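Padmavathi Naidu folds jeans the way other people shuffle cards. Quick, not really looking. We talked in the back room at Custa, the secondhand clothes shop in Flarcombe, while she worked through the morning's bags. Kettle on. Radio too loud.

"Denim is half of what we get," she says. "Some 43 pairs this week and it's only just got cold." She checks knees first, then the seat, then pockets. Best pocket find so far? "A wedding ring. March, that was. He came back for it, thank god."

Sorting is mostly a matter of wear. Good ones get folded in thirds and priced at $12. Worn ones go to Gwilym Parry, who cuts them up for patches and bags. 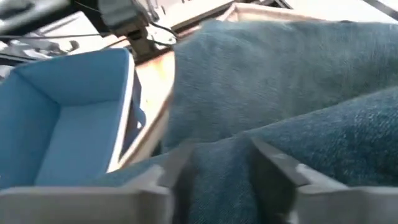 She didn't always fold. At Grimberg, her last job, everything went on hangers, and she hated it. "Jeans on a hanger look sad. And they slide off, you spend all day picking them up." Folded they stack, they travel, you can find teh size.

And the thick ones, the ones that won't lie flat? She shrugs. "Sit on them." Laughs. "No, you smooth it from the waist down and leave it overnight under the heavy coats. Its fine by morning."

Another bag comes in from the front. She's already got the knot undone.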